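Tiker Home Quilting Machine: Owner's Set-up Guide
Section 4. Bobbin, Thread and First Tension Test

Read this section even if you have owned other machines. The quick card in the box says you can be sewing in five minutes. Allow an evening.

Before you begin

Sections 1 to 3 must be finished and the machine must be switched off at the wall. You will need the bobbin case, two empty bobbins, a new needle, two thread colors that are easy to tell apart, and a scrap quilt sandwich (top, batting, backing). Make the scrap from the same materials as your project. A tension test on two layers of plain muslin tells you very little about a quilt.

Put pins, spare needles and the small screwdriver in a bowl well away from the handwheel. 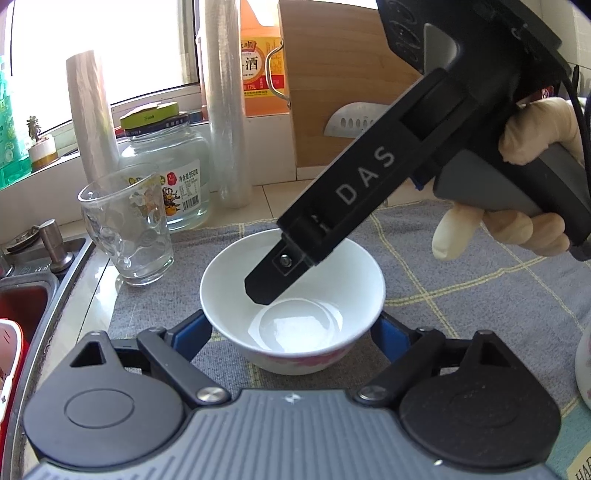

Fig. 4-1. White bowl with floral outer wall, on kitchen counter.

4.1 Winding the bobbin

1. Place the thread on the spool pin. Large cones, such as the Tostex 1175-yard cone, go on the separate stand behind the machine.
2. Pass the thread through guide A and once around the winder disk. The drawing inside the lid shows two turns. Ignore the drawing.
3. Thread the end up through the small hole in the bobbin and push the bobbin onto the winder shaft until it clicks.
4. Hold the thread tail and switch on. Wind at half speed for the first few turns, stop, and trim the tail flush.
5. Wind until the bobbin is four-fifths full, then stop it yourself. The automatic stop works on some machines and is moody on others.

NOTE: Pre-wound bobbins sold as "universal" may not be. The Tiker case takes a bobbin 21 mm across. Measure one before you buy the jar.

4.2 Loading the bobbin case

1. Hold the bobbin so the thread comes off clockwise.
2. Drop it into the case and pull the thread into the slot and under the spring. You should feel a light drag. If you feel nothing, the thread is sitting on top of the spring. Take it out and repeat.
3. Push the case into the hook until it clicks. Tug the thread. If the case comes out, it wasn't in.

CAUTION: Never load or remove the bobbin case with the power on. The foot pedal does not know you are only reaching for something.

4.3 Threading the top

1. Raise the presser foot. This opens the tension disks. With the foot down, the thread rides over them and you get a bird's nest underneath, which most people then blame on the bobbin.
2. Follow guides B to F in order. Guide E is easy to miss.
3. Insert the new needle with the flat side to the back and tighten the clamp screw.
4. Thread the needle from front to back. The built-in needle threader is included and you are welcome to try it.

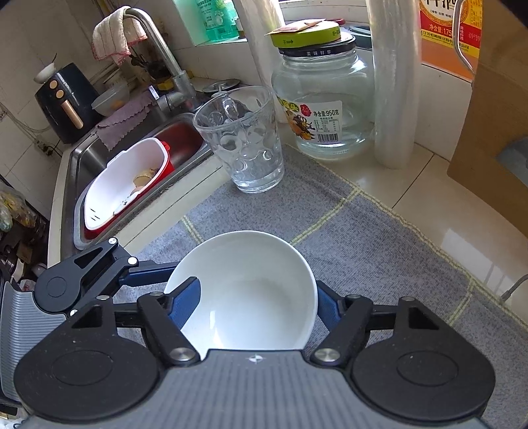
4.4 First tension test

1. Set the top tension dial to 4 and the stitch length to 3. The box calls 4 the "perfect balance" setting. Treat it as a starting point.
2. Sew a straight line across the scrap, the full width, at an even speed.
3. Turn the scrap over. Top color showing as dots on the back means the top tension is too loose. Raise the dial by half a number.
4. Bobbin color showing on the front means the top tension is too tight. Lower it by half a number.
5. Sew another line beside the first and write the dial number next to it in pencil. Keep the scrap with this guide.

Leave the screw on the bobbin case alone until you have tried the whole range of the dial. If you must move it, mark its position with a pen first and turn it an eighth of a turn at a time.

NOTE: The Lins "tension gauge" clip advertised for this model is optional. Marlene Pacheco, who tested the threading steps for this edition, got the same dial number with it and without it.

4.5 If the test still looks wrong

Loops on the back: rethread the top with the foot up. Do this before anything else, even if you are certain it was threaded correctly.

Skipped stitches: change the needle, including a new one. Packets vary.

Thread shredding: check the needle size against the thread, then try a different spool. Old thread from an estate sale may be lovely on the shelf and useless in the machine.

Error code 19 on the display: the bobbin winder shaft is still pushed to the right. Move it left and switch off and on again.

For spare bobbin cases, ask Bornbridge for part 278 and check the number stamped on it when it arrives.

Continue to Section 5, Fitting the Free-Motion Foot.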